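Sep 25, 2024

So the new fingers came! If you read my August post you know I was torn between the Cidum set and the ones from Lelitz, and in the end I did what any sensible person with no budget does and bought both (the Lelitz pair was secondhand, don't judge me).

I've had the Cidum fingers on the arm for 11 days now and the Lelitz ones for 5 before that. The Lelitz pair is softer and way more forgiving. You can come in crooked on a marker and it just sort of squishes around it and off you go. The Cidum ones are stiffer, and when my approach is a little off they shove the thing instead of grabbing it, which got old fast with anything round. But they close so evenly! Once I fixed my offset (it was 7 millimeters out, my fault, I'd measured from the wrong screw) I stopped wanting to throw them across the room.

The wrist camera is the same little one as always. I did try it on the Alcaraz mount for a while and didn't love it, the angle was so flat that I couldn't see down into cups at all. Back to the steep one. I can see both fingertips and whatever is between them, and glare on the white table is still a pain, especially in the afternoon.

Next up is the slow close setting, which I keep putting off, and then I need to sort through nearly 4,000 saved frames. Wish me luck with that.

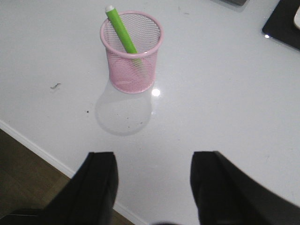
Wrist cam view with the fingers open, green marker in the pink mesh cup.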